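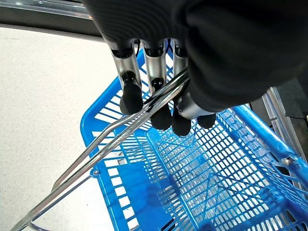
電子レシートなんて誰も得しないでしょ、とリプで言われた。得はしている。先月Closeroのポイントが27円分ついた。

その27円のために、会員登録とパスワード再設定を二回やりました。

きっかけは近所のスーパーDirndenが9月から紙のレシートを「ご希望の方のみ」にしたこと。希望するには、レジの画面で「その他」を押して、次に「発行方法の変更」を押して、最後に「本当に紙で受け取りますか」に答える。本当に、と聞かれると弱い。

で、家計簿アプリのProsodardに連携すれば全部自動で分類されるというので、紙派を引退した。

分類の結果、うちの先月の「交際費」は719円。内訳は豆腐、もやし、長ねぎ。豆腐と交際していたらしい。

ねぎは手動で「食費」に直した。次の週、また交際費に戻っていた。アプリのほうが私の生活をよく知っているという可能性もある。

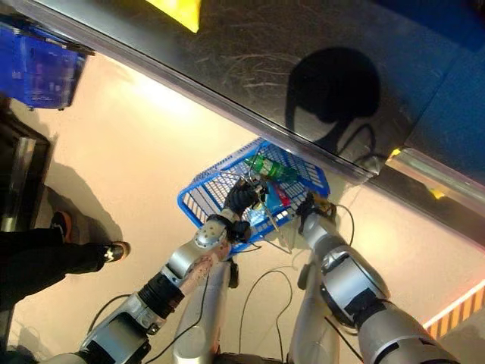 紙の時代がよかったと言うつもりはない。財布がレシートでふくらんで、お札は1000円が一枚だけ、という状態を十年やっていたので。ただ、紙だと店を出る前に間違いに気づけた。袋詰めの台で上から順に目で追って、あれ、これ二回打ってない?とレジに戻る。あの青い買い物カゴを床に置いて、財布を探りながらレシートを読む時間が、私の家計管理のほぼ全部だった。いまは夜11時に布団の中で通知が来て、納豆が二回打たれていることを知る。

翌日、Dirndenのサービスカウンターに行ったら「画面をお見せください」と言われ、見せようとしたらログアウトしていた。パスワード再設定、三回目。

返金は240円。店員さんは親切だった。返金の控えは紙で出てきた。

なお母はYaoの商店街でしか買い物をしないので、今でも全部手書きの領収書です。八百屋のおじさんの字が読めず、大根なのか大福なのかで毎月もめている。八百屋なので大根だと思う。

Prosodardから「今月の交際費が増えています」と通知。鍋の季節だからね。

続きはまた、ポイントが貯まったら。有効期限は来月末らしいけど。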